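Clunditz Student Residence Survey: Data Card

Version 7, released 2021-02-19

Summary

The Clunditz Student Residence Survey records how students at Palamarchuk College lived, studied and traveled between home and campus while public health restrictions were in force. It contains 571 responses collected in January from students in college housing and in private rentals. The survey was prepared by the Flodura Office for Student Life.

Contents

Each row is one response. The file has 22 columns, covering type of housing, year of study, number of people sharing a kitchen, trips home during term, access to a quiet place to study, and use of shared laundry rooms. Free-text answers are held in a separate file and are available only on request.
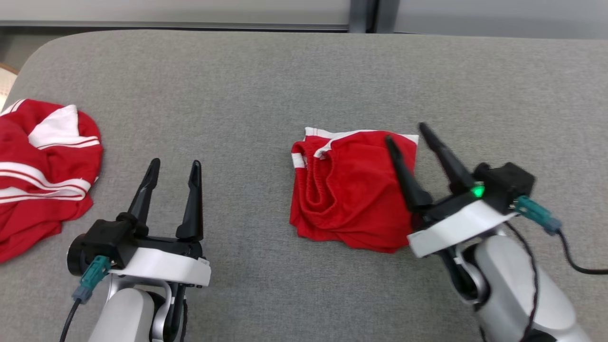 Folded red shorts with white trim, next to an unfolded red and white garment.

Collection

The questionnaire was sent by email to all enrolled students. Participation was voluntary and no payment was offered. Students under 18 were not invited. Responses with fewer than seven completed items were removed before release.

Privacy

Names, student numbers and room numbers were deleted before the file left the college. Residence halls with fewer than 100 residents are grouped under a single code. Users must not attempt to identify any respondent or combine the file with housing records.

Known limitations

First-year students are overrepresented. Students who had already left campus were less likely to reply, and the column on trips home should be read with that in mind. The question on self-isolation was reworded after the first week of collection; the column "iso_version" shows which wording each respondent saw.

Access and terms

The main file is distributed through the Prolline archive in CSV format. It may be used for teaching and noncommercial research, provided the survey is cited by its full title and version number. Corrections should be sent to the Flodura Office through the archive's contact form.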